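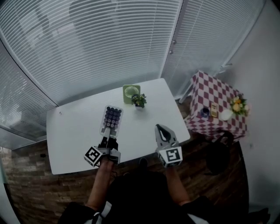 Table and Tray Check, Tarnetti Room
Checked by Notburga Auer, July

1. Tabletop clean and clear to work on
OK. Lovely smooth white top! One tiny dark mark on the left part. Try a damp cloth first, and no scouring pads please.

2. Corners
OK. Rounded, so hips and sleeves are safe.

3. Cap tray
OK. Clear plastic with the dark caps in neat rows of four, which makes my heart sing. Lift it level with both long sides free, and look for cracks in the dividers before it goes back on the shelf.

4. Desk fan
Needs a follow-up. The little green one stands near the far edge. Move it in a hand's width and check the cord for wear (Miyuki Oda has the tape).

5. Potted plant
Needs a follow-up. So pretty with the purple and yellow blossoms! It's right by the fan, though, so water it at the sink and bring it back after.

6. Side table
OK. Red-and-white cloth drapes over the sides, so walk wide of it. Flowers can stay.

Next check: Dušan Koubek, 200 Neves wing, same list.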